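Plonddale Video Makers' Club
Minutes of the meeting held on 2 November 2022

Chidubem Etim took the chair and welcomed everyone warmly, with a special hello to those who had only ever met us in the comments. The October minutes were read out and agreed, once the spelling of Boychuk had been put right in two places.

Channel report
The club channel now has 384 subscribers, which was met with a good deal of clapping. Chidubem thanked all those who had kept on sharing the links with family and workmates, and said how lovely it was to see the longer interviews finding an audience at last. The most watched upload of the month was the Ritetti baking interview, and several members said they would happily watch a second part.

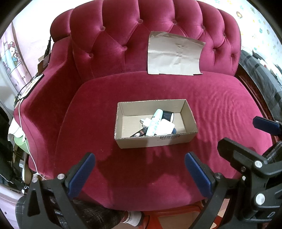
Photo: Plonddale Video Makers' Club

There was a long and friendly talk about short clips. Some members feel they bring in viewers who never stay, while others pointed out that they are quick to make and good practice for anyone shy of speaking. It was agreed to post four a month until the new year and then look at the figures again.

Money
We have £200 in hand after paying for the editing software. Boychuk have kindly offered to lend us two microphones for the winter, and a thank-you letter will go off this week.

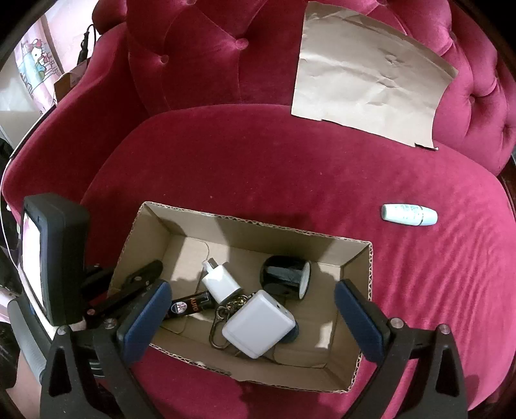

A member asked whether the club should take paid mentions, as Citik had written to us about one. Feelings were mixed, and the talk went round the room more than once, but we settled on saying yes only where the video says plainly at the start that it has been paid for. Chidubem will write back to Citik in those terms.

Any other business
Please send ideas for the Christmas live stream to Chidubem, however daft. Doors will open at 7 next time so that there is a chance for tea and a chat before we begin.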